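Skesten Winter Accessories: Display and Packing Trial
Progress report to Stavora, second period
Prepared by Shirley Charbonneau
07/11/2001

I was asked for a short report, so I will start with what has not been settled. We still do not have a display method for the knit hats that I would recommend paying for in all 27 shops. The wire racks look good on a table and they store flat enough. Whether they sell any more hats than a plain stack is another matter, and the October numbers do not answer it.

What we did in October. The Després shop had the black wire racks with the triangular uprights, one hat to a rack. The Junodier shop kept its stacks. Després sold 137 hats and Junodier sold 53. The first draft of the summary called this a strong result for the racks. I took that line out. Després has the better street and was open six more days, and Junodier ran out of the dark colors in the second week. Take those things away and I don't know what is left.

The handling side is further along. A beanie set on the rack has to be folded and draped so the cuff sits low and the tag can be found without lifting the whole thing off. Staff were given a one-page sheet on this. Half of them ignored it, and their hats looked fine to me, so I question whether we need the sheet or the training hour that was budgeted to go with it.

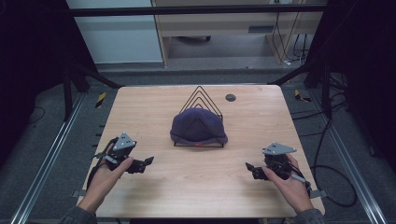
Dark purple has been the working color for the table tests, partly as it was the one we had most of. I would like to repeat them with a pale yarn before anyone signs off. A thin black rod behind a dark hat is forgiving. Behind cream or light gray it may look like something left over from a kitchen cupboard, and the supplier's catalog only ever shows it with dark goods.

Cost. The quote for racks is still open and I have not accepted it. The supplier's claim that the racks pay for themselves in one season came with no figures behind it. I asked for some twice and received the catalog again.

Next period. Swap the two shops, so that Junodier gets the racks and Després goes back to stacks, with the same colors in both and stock checked every Monday. If the gap stays with Després, the racks were not doing the work. I am asking for no new money until that is finished. The training hour can be dropped now, and I would rather see it spent on keeping the dark colors in stock.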